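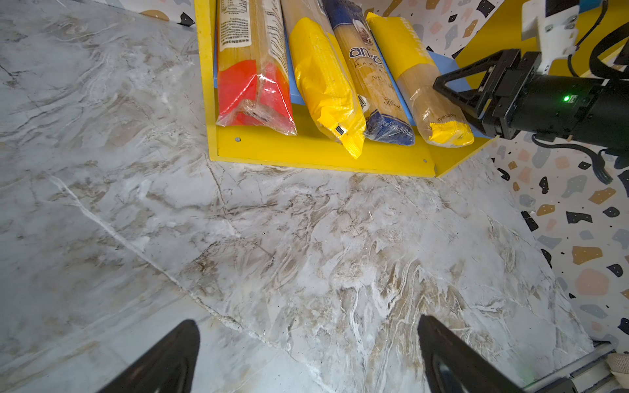 *Essai de mise en rayon à deux bras : la pince droite au contact d'un paquet de spaghettis.*

Le rapport que Munance a consacré aux incidents de son banc de rayonnage recense 69 essais interrompus. Il en attribue 11 à une erreur de préhension et classe les autres sous la mention « arrêt opérateur ». Cette présentation appelle des réserves. Un arrêt commandé par l'opérateur constitue une réponse à un événement ; il n'en indique pas la cause.

Le défaut à l'origine de l'enquête est pourtant bien établi. Le contrôleur Vulix a maintenu l'effort de serrage pendant plus de 20 secondes après l'ordre d'ouverture, alors que le second bras recevait déjà sa consigne d'approche. Aucun verrouillage ne subordonnait le mouvement de l'un à l'état de l'autre.
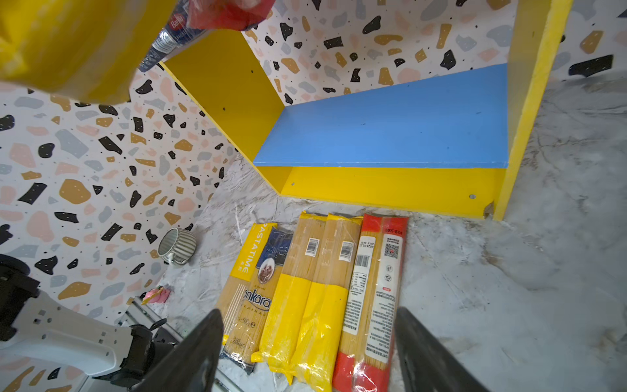 Vol. 7, p. 20

L'emballage souple a été mis en cause. Un sachet de pâtes longues fléchit, glisse et se prête mal aux seuils de force réglés pour le carton. L'argument est recevable sur le plan technique, mais il ne saurait exonérer l'intégrateur, car la nature des produits figurait au cahier des charges du site de Podthorpe.

La méthode Shehata, que notre revue a déjà commentée, impose de consigner l'état des deux pinces à chaque arrêt, quel qu'en soit l'auteur. Nous estimons que cette obligation devrait conditionner toute reprise des essais. La remise en service prononcée en mars, sur la seule foi d'une mise à jour logicielle, nous paraît prématurée.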